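Incidencia 329
Asunto: La pinza se abre sola al soltar el gatillo durante la demostración
Proyecto: Weterberg, puesto de cocina
Abierta por: Jonalyn Buenaventura
Asignada a: Ramil Lumanlan
Estado: En observación
Prioridad: Media
Fecha de apertura: August 1, 2025

Jonalyn Buenaventura
Teleoperando la tarea de la esponja, la pinza pierde el agarre a mitad del traslado. Yo mantengo el gatillo casi a fondo y en el registro la consigna de apertura salta de cerrada a medio abierta y vuelve. Me ha pasado en 6 demostraciones de la tanda de hoy. Adjunto los registros. El brazo sigue bien a la mano, el problema es solo de los dedos.

Ramil Lumanlan
¿Casi a fondo o a fondo? El manual de Dizon dice que hay que recalibrar el mando al empezar cada sesión. ¿Se hizo?

Jonalyn Buenaventura
Se hizo. Dos veces. La recalibración aparece como solución en todas las incidencias de este proyecto y no me consta que haya arreglado ninguna.

Ramil Lumanlan
Reviso los registros. Veo el salto. Coincide con huecos en la recepción de paquetes del mando. Cuando falta un paquete, el programa rellena con el valor por defecto, y el valor por defecto del gatillo es 0,5. Propongo mantener el último valor recibido.

Arnel Dumlao
Aplicado en la rama de pruebas. Por mi parte se puede cerrar.

Jonalyn Buenaventura
No la cierres. He grabado 11 demostraciones con la rama nueva. En 8 no hay salto. En las otras tres sí, más corto. O sea que lo de los paquetes explica una parte, y el resto lo seguimos llamando "ruido" porque queda mejor.

Arnel Dumlao
Tres de once puede ser el cable del mando. El de Skistholm dio guerra por lo mismo.

Jonalyn Buenaventura
Puede. También puede ser el filtro que metimos para suavizar la consigna, que nadie ha vuelto a mirar. Antes de pedir un cable preferiría que alguien lo desactivara una tarde.

Lovely Salazar
Me meto porque luego entreno yo con esto. Si en los datos la pinza se abre a mitad de camino, el modelo va a aprender a abrirla a mitad de camino. En Dilley entrenamos con una tanda sin limpiar, convencidos de que "se promediaría". No se promedió. Necesito saber qué demostraciones descarto.

Ramil Lumanlan
Marcadas las nueve afectadas con la etiqueta gripper_drop. Filtro desactivado en la rama de pruebas. Vista de la cámara de muñeca en el puesto, con el barreño, la esponja y el estropajo verde:
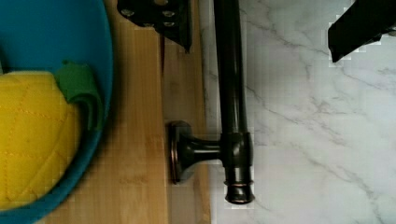 ¿Se puede corregir la consigna de la pinza a posteriori y conservar las demostraciones marcadas?
Depende de si el objeto llegó a moverse entre los dedos: si solo saltó la consigna y la posición medida apenas cambió, se sustituye el tramo por el último valor válido; si hubo deslizamiento, la demostración se descarta entera.

Lovely Salazar
De acuerdo, pero comparando con la posición medida, no a ojo. Y que quede un campo que diga que el tramo está retocado. No me fío de los datos arreglados que no lo confiesan.

Arnel Dumlao
Script subido. Añade el campo "edited" y guarda la consigna original al lado.

Jonalyn Buenaventura
Con el filtro desactivado no he reproducido el fallo, aunque el movimiento de los dedos es más brusco y he grabado poco. No lo daría por resuelto. Sigo con el mismo cable para no cambiar dos cosas a la vez.

Aileen Castillo
Paso la incidencia a observación. No se fusiona la rama hasta tener otra tanda completa sin filtro. El pedido del cable queda parado.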